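Does the tape get a vote? Adjoa Sarpong on grippers, demonstrations and a result she half believes

The Plosel study trained a robot arm on 1,563 demonstrations made by people using a hand-held gripper.
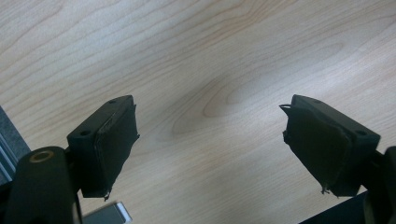
What the number leaves out

Adjoa Sarpong ran the repeat tests at Iltstead, and she is not ready to celebrate. "The paper says the policy learned to grasp," she says. "I'd say it learned to grasp with those fingers, on those pads, over that kind of table."

Pads fray. The wrapping creases and lifts, and strands work their way out at the edges. Sarpong wanted to know whether anyone had logged when the pads were changed. Jannik Schwerdtfeger, who led the original work, told her they had not. "He was decent about it," she says. "But then you can't tell me wear doesn't matter – you never looked."

Her own check was small: 20 trials with fresh pads and 20 with old ones. The old pads did better by two. I asked what that meant.

"Nothing, on 20 trials. It could be luck. That's my complaint about the first paper too."

Schwerdtfeger's group now plans nearly 4,000 demonstrations. Sarpong would take fewer, with better notes. "More of the same tells you more about the same," she says. She hasn't seen the new protocol yet. It was promised for January.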